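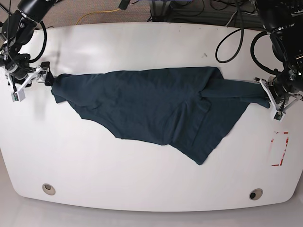
4 min read

3.2 Household textile survey

Respondents were recruited through the Clutlow mailing list in March. Of the 1,406 households contacted, 454 returned the first questionnaire and 93 agreed to keep a laundry diary. Diaries covered four weeks and recorded each wash, the drying method, and any item thrown away or given away.

Figure 1. Knit garment with long sleeves, dark blue-green.

Knitwear was coded separately from woven clothing, following Bucur and Nasr. Items that mixed the two were coded by the larger panel. Where a diary entry gave no fabric type, we wrote to the household once and left the field blank if there was no reply.

Diary households washed knitwear less often than shirts and dried most of it indoors. Reasons for discarding an item were entered as free text and sorted by two coders. Loss of shape and holes at the elbow were kept as separate codes, even when both appeared in one entry. Disagreements were settled by a third reader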